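Brondinov Simulation Pack: Notes After One Month of Use

Posted 12 December 2022

This post records my assessment of the Brondinov simulation pack, which is sold by Zamside as an annual license. I bought the license with my own funds, and neither company has seen this text before publication.

The pack contains 132 household objects and a set of ready-made tabletop scenes. Each object comes with a surface model, a mass value and a set of suggested grasp points. Installation on my workstation took 54 minutes, most of which was spent on the download. The printed guide is clear, although the section on joint limits refers to a menu that has since been renamed.

My main interest was in objects with uneven outlines. Boxes and cans are well served by the older Clitcombe library, which I have used since June of last year. Game controllers, cameras and similar items are harder, as the two sides of a gripper seldom meet matching surfaces. I therefore gave most of my time to these.

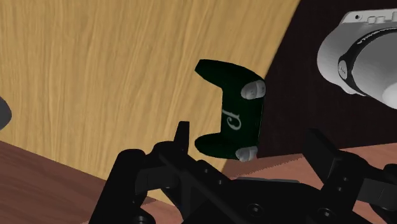
Wrist view in the simulator: the dark green controller above the gripper, with a camera at upper right.

I ran 1,000 grasp attempts on the controller under the default settings. The suggested grasp points were sound for the central body and less reliable near the handles, where I replaced 3 of them by hand. The visual quality is good. Wood grain and glossy plastic are both handled with care, and shading remains stable when the arm moves quickly.

Two matters require attention from the publisher. Contact friction is set by one value for the entire object, so a rubber thumbstick and a smooth shell behave alike. In addition, scene files saved in the Hwang format lose their lighting settings when reopened. Support replied to my report within a day and confirmed the second fault, but gave no date for a repair.

The license is priced per workstation and does not permit transfer. Readers who work only with simple shapes may find the Clitcombe library sufficient. I intend to renew for a second year, and will test the friction settings again when the next release is issued.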